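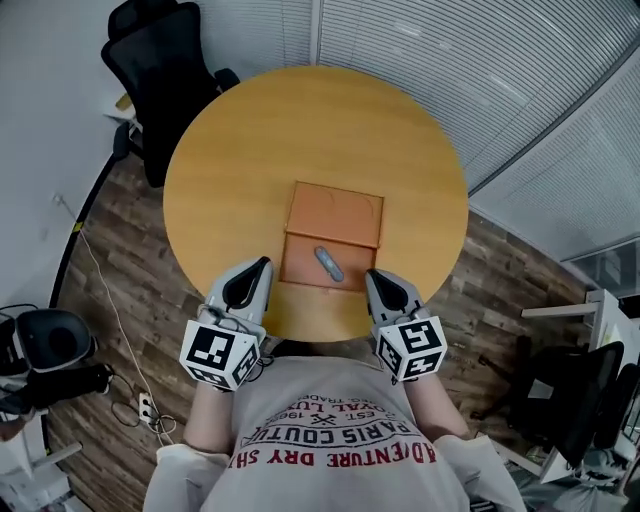 Small parcels, big boxes
Speaker notes - Butbridge packing day, 8/19/23

Slide 1. Opening
Leave the slide up while people find seats. Orange cardboard box, lid folded back, one small gray-blue item lying at an angle inside. Ask the room what they would put in with it before closing the lid. Take a few answers and don't correct any yet.

Slide 2. What we looked at
We went through 1441 parcels at the Renley depot in August. The question was simple: how much of each box was the thing the customer ordered, and how much was air?
In 300 of them the item could slide from one end to the other. Say this number twice. It's the one people write down.

Slide 3. Where the item sits
Back to the orange box. One slim item set down on the diagonal. People do this by habit as it uses the longest line across the box. Fine for a poster tube. For a small item in a roomy box it does nothing unless something holds it there.
Two fixes:
- Lay it along one side and fill the other side with crumpled paper.
- Drop down a box size and skip the fill.
Mention that Silletti went with the second one and now stocks four sizes, down from nine.

Slide 4. Lids
A hinged lid is slower to fill than an open carton if it keeps falling forward. Crease it right back before you start, then both hands are free for packing. Pass the sample boxes around at this point - they're in the tote under the lectern.

Slide 5. The table
Clear top, one box at a time, tape on your strong side. Round tables are okay for a few orders but there's no straight edge to square a box against. If you pack every day, get a rectangular one at hip height.
Skip this slide if we're running behind.

Slide 6. Cost
The Kyei trial ran to 2000 orders. Fill cost went down, tape stayed the same. 1611 of those orders went out in the smallest size. Somebody will ask about breakages - the figures are in the handout, page 2.

Slide 7. Try it
Hand out flat boxes and one small item per table. Five minutes. Close the lid, tip the box on its end, listen for movement. Then swap with the next table and take questions.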